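The Last Bus to Hilunau

My aunt left me her house and a goose. The house I could have handled (it was mostly stairs), but the goose was called Mridha and she'd already made up her mind about me!

I took the last bus out of Gindell with one suitcase and a bag of cracked corn on my lap. The driver asked where I was headed and when I said Hilunau he laughed so hard he missed the turn, and we had to go all the way down to the river and come back.
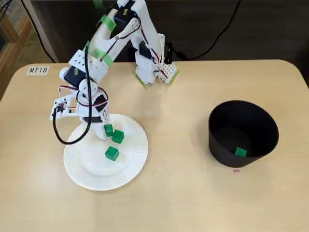
So it was dark when I got in, and there she was on the porch, sixteen pounds of pure opinion. I said hello. She bit my suitcase. I went around the back and climbed in through the pantry window, which my aunt had never once locked, and I slept in my coat.

In the morning there was a note under the sugar bowl. "Feed her first," it said, in my aunt's big loopy writing. "Then talk to her. She likes gossip."

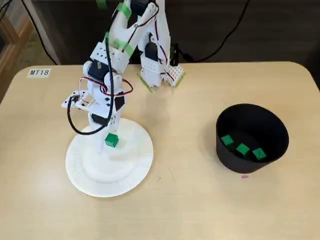

Remigiusz Stępień
Fiction contributor
9/23/18

Well, I didn't have any gossip. I'd been in town ten hours and I'd met a bus driver. But I sat down on the step with my coffee and told her about him anyway, the laugh and the missed turn and the river, and she stopped hissing somewhere around the river.

By January I was telling her everything. I told her about the man at Flanus Hardware who kept giving me free hinges, and she put her head flat on my boot and sighed, exactly the way my aunt used to.
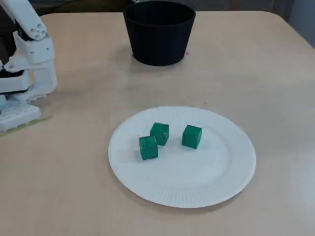 Part Two: The Man With the Hinges

He came by on a Tuesday with a door under his arm. Mridha let him get as far as the gate.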